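Interview: Keeping a House in Use
Published Tuesday, November 25, 2025

Pilar Vergara has directed the textile room at Fusania since the organization moved into its present house on the edge of Brurport. The house was built as a family residence and still looks like one. Visitors who come to learn mending, folding and fabric storage are received in what used to be the front parlor, and it was there that Ms. Vergara agreed to speak about the program, the building and the plans for the coming year.

"We were offered an office floor in the center of town, and the board considered it seriously," she said. "The rent was lower and there was an elevator. My view was that people learn to care for household cloth more readily in a household room. The board accepted that view in May, after 4 meetings."

The program now enrolls 12 participants in each session. Sessions are held in the morning, when the daylight is strongest, and the first hour is given entirely to sorting and folding.
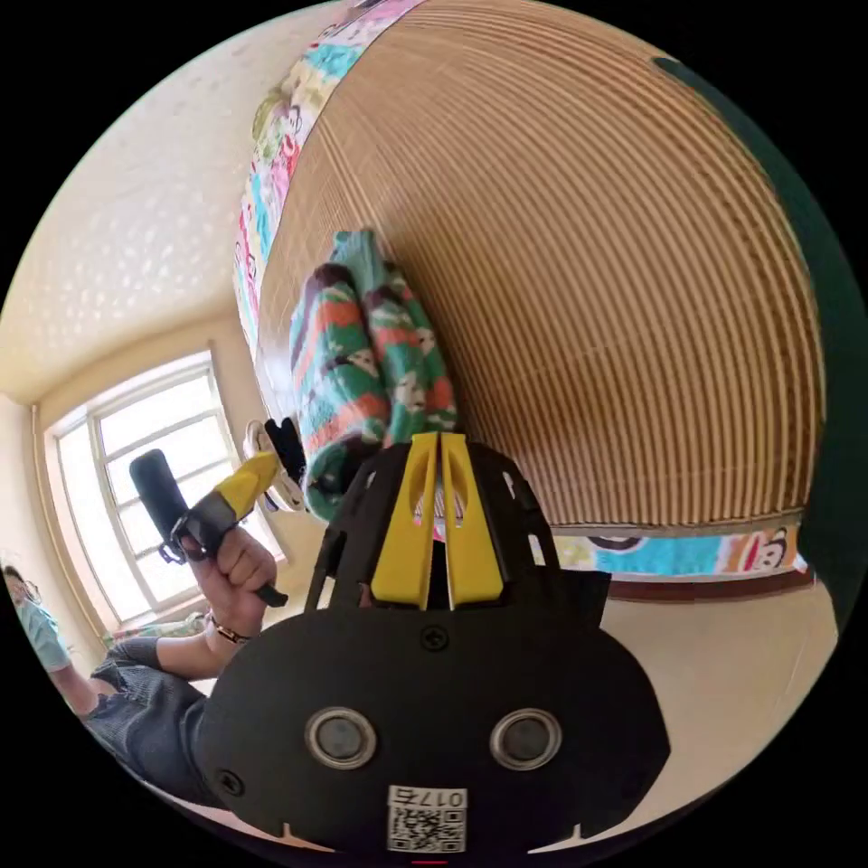
Ms. Vergara is firm that folding should be taught before sewing. In her experience, participants who begin with a needle tend to overlook the condition of the cloth itself, including weak areas, old creases and earlier repairs. "A person who has folded a piece several times knows where it is thin," she said. She prefers that the work be done on a woven mat, with colorful fabric of the kind used that morning, as a plain sheet gives a beginner very little to line up. Participants are asked to fold each piece, open it, and fold it again along different lines before it is returned to the shelf.

The collection used for teaching holds 123 pieces, most of them donated by families in Brurport. Each is entered in a register with its source, its size and any known history. Ms. Vergara described the register as the least popular part of the work and said she had no intention of shortening it.

"We had a tablecloth come in from the Tedesco estate with no note attached," she said. "It took two months to learn that it had been a curtain first. That information matters when you decide how to wash it. I would like us to write such things down on the day we hear them."

Asked about the house, she spoke at greater length. The rooms had been closed for several years before Fusania took the lease, and the question of how much to restore was discussed with the owner, Braltell, before any work began. It was agreed that the original character of the rooms would be kept wherever it was sound, and that wall coverings would be replaced only in case of damage that could not be repaired.
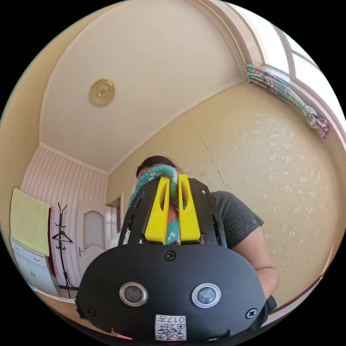 Patterned wallpaper, striped panelling and a ceiling medallion at the Fusania house in Brurport.

"The medallion was never in question," Ms. Vergara said. "The pink and white stripes were. I had two letters asking me to paint over them, and I answered both. They are cheerful, and participants mention them."

She is more cautious about the windows. Strong light fades dyed cloth, and the register pieces are never left near the glass overnight. Some 200 dollars has been set aside for lining fabric, which participants in the spring session will cut and hem themselves.

Fusania intends to add an evening session next year, subject to the renewal of the lease. Applications will be accepted by mail or in person at the house, and no previous experience with textiles is required. Ms. Vergara asked that applicants bring one item from home to the first meeting, clean and unfolded.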